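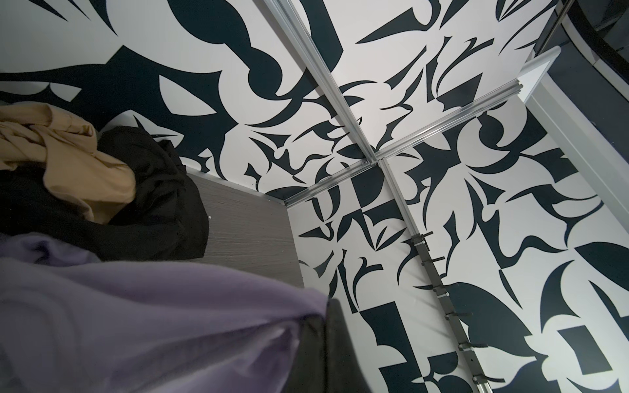 Hooks before benches: the case for a better changing booth

Anyone who has changed clothes in a public building knows the habit. The door closes, the coat comes off, and everything lands on the nearest flat surface. The Skerton centre refitted its booths in May, and the opinion offered in these pages is that the hook rail deserves more credit than the new walls have received.

Much was said locally about the black-and-white pattern, which some users find too bold for so small a space. The objection is understandable. A booth is used for a few minutes at a time, however, and a strong pattern does no harm to anyone's coat. Six hooks on one rail are of greater practical value. They allow a shirt, a jumper and a bag to hang apart, and they leave the bench free for sitting.

Rails alone do not change behaviour. Garments are still dropped in a heap, lavender over black and tan, on a grey surface that shows every speck of lint.

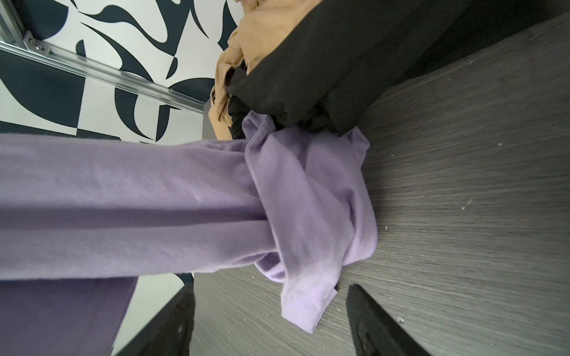 Such heaps are how sleeves become creased and small items are left behind. Rostside, which manages 116 booths across its buildings, recorded 100 forgotten garments in a single season, most of them dark tops left on grey benches. A paler bench would help, and so would a short notice at eye level asking users to hang clothes first and sit afterwards.

It is therefore proposed that any future refit should provide at least one full rail in each booth, with 2 hooks set lower for children. The cost is modest when set against that of patterned panels. The benches should be wiped down every Thursday, before the evening classes arrive.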